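Sornham Guest House, Gernville
Room safety and housekeeping inspection, upper floor
Month: October
Inspected by: Miroslava Ondrejka
Rooms covered: 15

1. Smoke alarms
Test button pressed in each room. Pass, except room 3.
Comment: Room 3 alarm chirps on test and gives no full tone. Battery replaced, same result. Replace the unit before the room is let again.

2. Escape route and doors
Fail.
Comment: Rear stair door does not latch from the half-open position. Closer arm needs adjusting. Linen trolley was parked on the landing at 31 again. Trolleys go in the store when not in use.

3. Electrical
Pass with comments.
Comment: Bedside lamp in room 2 has a cracked switch housing. Removed and tagged. No power boards found behind furniture.

4. Beds and headboards
Pass with comments.
Comment: Check wall fixings by hand with the bed pulled out. Two screws were loose in room 12 and have been tightened. Bed legs and castors sound in all rooms.
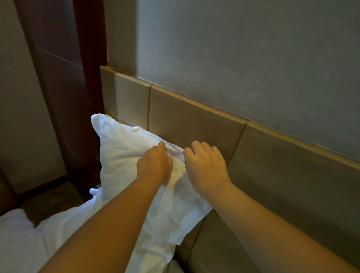 Mattress labels were legible except in room 9. Vilém Krajčí to look up the purchase record and confirm the fire rating.

5. Windows
Pass.
Comment: Restrictors fitted and holding. The catch in room 7 is stiff but works. Lubricate at next service.

6. Bathrooms
Fail, room 31 only.
Comment: Hot water at the basin ran above the limit on our sheet. Mixing valve to be reset and the reading repeated. Grab rails firm.

7. Cleaning chemicals
Pass with comments.
Comment: One spray bottle of Hernusex had no label. Contents discarded. Data sheets are in the store, inside the door.

Items 1, 2 and 6 to be closed by Saturday. Send readings to Aliki Chrysikopoulos.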